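Leave the Whiteboard Dirty, Clear the Table

I have opinions about shared workrooms, and the strongest one is that people tidy the wrong things first. They come in with a cloth and good intentions, and straight away they wipe the whiteboard. Please don't! A whiteboard full of handwriting is the most useful thing a room can own, and it's the one thing you can't put back once it's gone.

At Mostow we share one long room among 13 people, and I love it most when the board is packed. Blue marker, lines of text, boxes joined up with arrows - somebody was thinking there, and you can walk in with a coffee and pick up the thread. 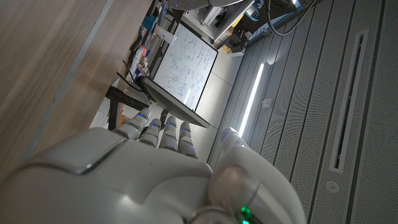
Some of my best ideas have come from reading a diagram I had no part in and getting it completely wrong. A misread arrow sent me off for a whole afternoon last March and I came back with a better way to label our drawers. Try getting that from a clean board.

Shelves I'm relaxed about too. A crowded shelf along the far wall bothers no one, as long as the stuff on it stays on it. I used to work at Fedholm, where every shelf had matching bins and a printed list, and we spent so much time keeping the list right that I started hiding my scissors in my coat. (I still do this. Old habits!)

The table is another story. I'm fierce about the table. A table is where the work happens, and it should hold what you're using this hour and nothing else. Push the rest to the far end, against the wall, and let it pile up there as high as it likes. Then put down tape. I can't say enough good things about tape! A couple of strips of plain gray tape on a wooden top will do more for a shared room than any sign on the door. Inside the lines is today's business. Outside is everybody's mess, and welcome to it.

It's wonderful for small things especially. Hair clips, headbands, rings, caps, all the little bits that roll off or get swept up with the crumbs - give them a marked patch of bare wood and you can find each one at a glance. I've seen people buy trays with 252 compartments for this. Save your money. 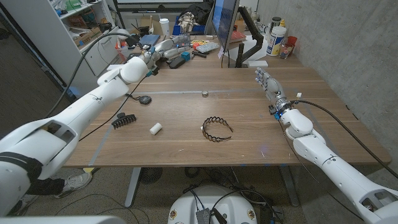
Neagu wrote in after an earlier version of this piece to say that tape is fine until you have to peel it. Leave it down all summer, the message went, and the glue stays on the wood, and then you're scrubbing on your knees while the whiteboard people stand there admiring their arrows. A strip of ribbon held with two pins would do the same job, and could be moved when the work changed.

Fair enough, although I'm not putting pins in my table. I've started lifting the tape at the end of each month and laying it fresh, and the line usually ends up somewhere a bit different, depending on what we have out. Last time it moved a hand's width toward the window and we all got more elbow room.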